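Okamley Toy Library
Progress report no. 2 to the Tenen Fund
Sorting, cleaning and lending of donated toys

Quick one this time, the full spreadsheet follows separately. Written between sorting shifts so please excuse the note form.

Where we are up to

Intake finished. All the donated toys from the first drive are now in the building and off the hallway floor. 2848 items logged at the door. Of those 2309 have been through the sorting table at least once. The rest are in tubs along the back wall, labelled by date recieved, and we're working through from the oldest.

Withdrawn so far: 208. Mostly split seams, missing battery covers, paint coming off. Anything with a small part that pulls free goes straight out, no second opinion. A few people were upset to see soft toys turned away but we said no soft toys on the flyer and will say it louder next time.

Bath and water toys are the slow category, as we warned in report no. 1. Squirters and anything hollow have to be squeezed, checked for mould, soaked, squeezed again, left to drain. Takes up the whole sink. Balls with a textured surface hold grime in the bumps and need a brush. Fish, ducks, boats etc. all in together for now, to be split by age group later.

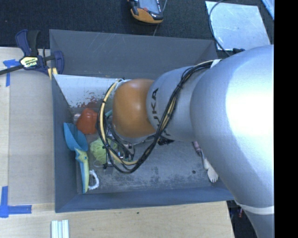 OKAMLEY, Jan 16, 2022

Sorting area. Bins stay on the wooden tables, which has been much kinder on backs than working off the floor. The grey bin is the mixed one: the blue and yellow fish, the yellow-green ball, the red-orange rubber piece, whatever hasn't got a category yet. A clamp on the rim, same as we'd use on any bench. The bin itself is due for a scrub, floor is dusty and scuffed and the white panel has reddish-brown stains on it. Have put bin cleaning on the weekly list instead of the monthly one. Should of done that from the start.

Loose bits still a headache. Loops, pegs, handles, tools out of play sets with no play set to go with them. Current rule is they sit in a jar for one month, and if the rest of the set doesn't turn up they go to the craft box.

Catalogue

Moved over from the paper cards to Grokano. Slower than hoped for the first fortnight, fine now. Every loan item gets a number, a colour for age group and a line on condition. Photos only for sets with more than five pieces. Printing labels at home was a false economy, they came off in the wash, so we have ordered proper waterproof ones from Radonjić. First box arrived, second on back order.

Lending

Soft opening went ahead with some 50 families signed up. Two toys each, three weeks. Returns mostly on time. Favourite items by a long way were the ride-ons and the wooden train, and we could lend the train four times over. Bath toys not lent yet, see above. Will start those once the first full batch is dry and tagged.

One complaint re opening hours (too short, fair enough). We've added an hour at the end of the day and will see who comes.

Budget

On track overall. Over on cleaning supplies, brushes and white vinegar especially. Under on shelving, because the school let us have their old units for the cost of moving them. Would like to shift the shelving money across to labels and tubs with lids. Please let us know if that needs a form or if an email is enough. Receipts are scanned and in the shared folder, two are faint but readable.

Still to do before the next report

- clear the remaining tubs along the back wall
- finish bath toys, tag and shelve
- more lids!! dust is getting into everything
- second tap for the sink, quote recieved, waiting on the plumber for a date
- rewrite the donation flyer, with a list of what we can't take
- sort the puzzle cupboard, which has not been touched

Puzzles probably won't be done in time. Each one has to be made up to check the pieces and it's a two-person job. Happy to report on them seperately if that suits the Fund better.

Next report end of February. Anyone from Tenen is welcome to drop in before then, mornings are best, come round by the side door as the front one sticks.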